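Cabrera recorded its fourth album at Madutum, a converted grain store with a 2,000-square-foot live room. The band tracked in 18 days, mostly to tape, with the drums placed at the north wall to shorten the decay.
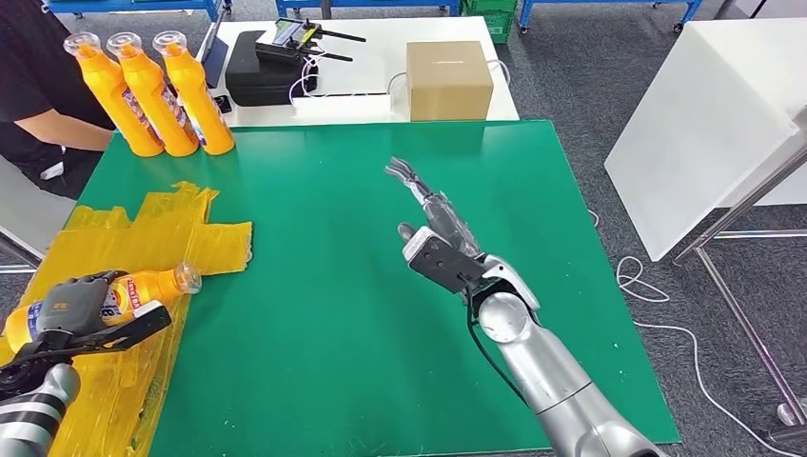 Overdubs were kept to guitar and one organ part. The mix was done at a lower level than on the previous record – peaks are left alone, and the bass sits further forward. A vinyl pressing follows in September on the Mendberg label, with 100 copies held for the Bivton show.

Last updated: February 11, 2024

Comments
tapehead_r: Which tape speed? The cymbals sound like 15 ips.
lowend: Bass is too loud on track two.

Related
Mendberg reissues its early singles
Bivton hall reopens with new PA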